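Grolton Community Kitchen
Shared Kitchen Inspection Checklist, with comments
Period covered: March
Inspected by: Bartosz Lis
Reviewed by: Kieran Hartley
Start time: 7:40 a.m.

Ratings: OK / Needs work / Fail / Not checked

1. ENTRY AND EXITS

1.1 Main door opens fully and closes on its own. OK
1.2 Rear exit clear on both sides. Needs work
Comment: Flour delivery was stacked inside the rear door. Moved during the inspection. Deliveries go on the rack by the pantry, as posted.
1.3 Exit sign lit. OK
1.4 Floor mats flat, no curled edges. Needs work
Comment: Mat at the dish area is curled at one corner. Replacement ordered from Zawadzka.

2. FIRE SAFETY

2.1 Extinguisher mounted, pin in place, gauge in the green. OK
2.2 Fire blanket within reach of the range. OK
2.3 Hood filters clean. Fail
Comment: Grease visible on both outer filters. Last signed cleaning was in January. No frying until this is done and signed for.
2.4 Gas shutoff labeled and reachable. OK
Comment: Label is fading. Still readable.

3. REFRIGERATION AND STORAGE

3.1 Walk-in at 40 F or below. OK
3.2 Reach-in at 40 F or below. OK
Comment: Door gasket is splitting near the bottom hinge. Temperature is holding for now. Check again next month.
3.3 All containers labeled and dated. Needs work
Comment: 2 tubs of stock with no date. Discarded.
3.4 Raw meat stored below ready-to-eat food. OK
3.5 Dry goods at least 6 inches off the floor. OK
3.6 Chemicals stored away from food. OK

4. WORKTABLES AND HAND TOOLS

4.1 Tabletops free of cracks, splinters and raised grain. OK
Comment: Wood tops are to be wiped with the grain and dried with a clean towel. Do not leave standing water on them overnight.
4.2 Tables level, legs tight. Needs work
Comment: Table by the window rocks. Shim it or adjust the foot.
4.3 Handles on skimmers, spatulas and ladles tight, no splits. OK
4.4 Utensil holders clean inside and stable. OK
4.5 Knives on the magnetic strip or in guards. OK
4.6 Cutting boards color matched to use. Needs work
Comment: Green board is deeply scored. Take it out of use.
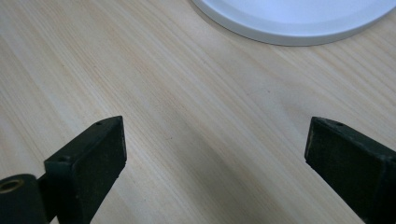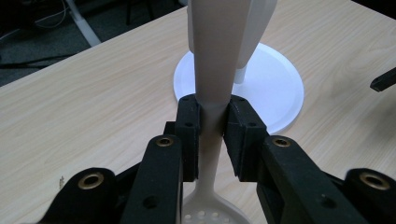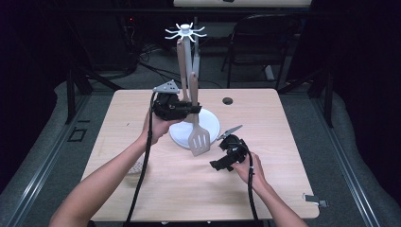
Section 4: wood tabletop. The skimmer is in the second photo and the utensil holder in the third.

5. SINKS AND DISHWASHING

5.1 Hand sink has soap, paper towels and hot water. OK
5.2 Hand sink used only for hands. Needs work
Comment: Coffee grounds in the drain. Sign is up already. Kieran will bring it up with the morning users.
5.3 Sanitizer at correct strength. OK
Comment: 220 ppm on the test strip, quat type.
5.4 Test strips in date. OK

6. ELECTRICAL

6.1 GFCI outlets trip and reset. OK
6.2 Cords undamaged. Fail
Comment: Susus mixer has bare wire showing at the plug. Tagged and unplugged. Work order 289 opened with Grirkach. Do not remove the tag.
6.3 Light covers in place over prep areas. OK

7. FIRST AID

7.1 Kit stocked. Needs work
Comment: Burn gel is out. There are 18 blue bandages left, enough for this month.
7.2 Emergency numbers posted by the phone. OK
7.3 Eyewash bottle sealed and in date. Not checked
Comment: Cabinet was locked. Kieran has the key.

FOLLOW-UP

Hood filters and mixer plug are to be fixed before the next evening booking. Items marked Needs work are due by the next monthly inspection.

Reviewer note (K. Hartley): Agree with all ratings. Eyewash checked at 2:15 p.m., seal intact and in date. Change 7.3 to OK.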